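Laundry turned out to be my favorite way to compare hands. I've had two sets on the humanoid since December, the Stallholm ones and the Athanasiadis ones, and towels tell you nothing, they're too easy! Use something long and floppy.

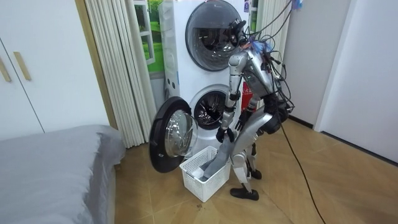
Last updated: Aug 9, 2020

Keep the basket right under the lower door, so a dropped sleeve lands where you want it. Pull a glove over each hand (Cristóbal Salinas got me onto this) and try the same piece 7 times before you swap anything. Tape the trailing cable down too. I set grip force at 3 for knits, 4 for jeans, and write every drop on the wardrobe calendar.

Related tips
Socks and the Futingate gripper
Quieter wrist motors
Dramville controller, first week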